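Clearing out the bottom of the crisper

Wednesday is the night before the shop, so it's the night we eat whatever is left. I've been doing this since September and it has cut the grocery bill enough that I'm going to keep at it.

The way it works is simple. Everything loose comes out of the crisper and the basket on top of the fridge and goes onto the table in a box lid. I keep a few lids for this. They're the right depth to stop things rolling off, they don't need washing, and when one gets grubby it goes in the recycling. I tried using a Flusby tray before that, the plastic sort with the handles, but it was too big for the table once the kettle was on it as well.

Once it's all out I can see what I've got, and more to the point I can see what I bought too much of. In the fridge drawer a carrot can hide for weeks under a bag of something else. On the table it has to be dealt with.

The rule I use is that anything soft gets cooked tonight, anything firm can wait one more week, and anything with mould goes in the compost. Cut vegetables always count as soft, whatever they feel like.

Water chestnuts were new for me this year. The greengrocer next to Lallik sells them fresh, with the skins on, and I bought a bag without knowing what I was doing. They need a good scrub and then peeling with a small sharp knife. The tinned ones are easier but they don't taste of much. Fresh ones are sweet and stay crunchy even after a few minutes in a hot pan. If you're only using a couple, slice them thin and put them in at the end so you notice them.

By this week we were well down to the odds and ends. 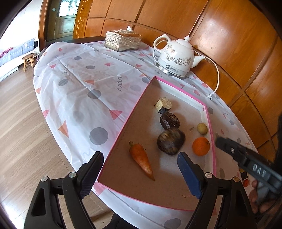
The carrot and eggplant went into a stir-fry with both water chestnuts, garlic, soy sauce and 400 grams of leftover rice. I salted the eggplant first and left it for 30 minutes, then patted it dry with a tea towel. The potato got diced small and fried on its own before anything else went in, otherwise it's still hard when the rest is done. A bit odd with rice, but it was one potato and I wasn't going to boil a pot of water for it.

The orange was for dessert. If there had been two I'd have made the dressing I usually do, with a spoon of honey and some vinegar, and had it over cabbage the next day.

A couple of people asked where the tablecloth came from. It's a wipe-down plastic one from Tosar, bought when we got the round table. The fold lines haven't dropped out yet. I'm told a hair dryer on low will do it, so I'll have a go on the weekend and report back.

Next week's list so far is onions, a cabbage, eggs and more soy sauce. No potatoes until I've worked out how many we really get through.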